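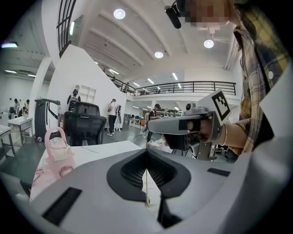 Budget for a second pair of hand-held grippers – wait or buy now?

benchmonkey
We have one pair of Usteck hand-helds and four people who want them. I've got money to spend before the end of May and two quotes. Usteck want 964 for another matched pair, camera mounts included. Olano want 900 but the mounts are extra at 75 each. Delivery is the same for both. Has anyone run the two makes side by side?

tarn_lad
Add it up again. With two mounts the Olano comes to 1,050, so it's the dearer one before you've bought a spare pad.

benchmonkey
Yes, I know. The argument for Olano is that the fingers come off without tools. We lose a lot of time on ours changing pads.

hexkey4
We have both. The Olano fingers are quick to change but they work loose, and then you're recalibrating. I'd stay with what you've got. Mixed pairs also mean two sets of spares in the drawer and somebody always picks up the wrong one.

oatcake
Disagree with that. Ours were fine once we'd swapped the screws. And pad wear is the real running cost, whichever make you buy. We put 348 in this year's budget for pads and marker plates and it was gone by the autumn.

hexkey4
If you have to swap the screws on a new tool then it isn't fine, is it.

oatcake
Two screws, five minutes.

mrs_pell
Before buying either, look at how many hours the first pair is in use. We did a sign-out sheet for a month and found ours sat on the shelf every morning. A rota fixed it and we put the money into a proper arm from Ginting instead.

benchmonkey
Fair point. Ours go out at nine and come back when the batteries are flat, but I've never written it down. Will start a sheet.

tarn_lad
Does Husar still do refurbished ones? Might be worth an email.

benchmonkey
They do, but no warranty and finance won't sign it off. Leaning towards Usteck. I'll ask them to throw in a set of pads and post what they say.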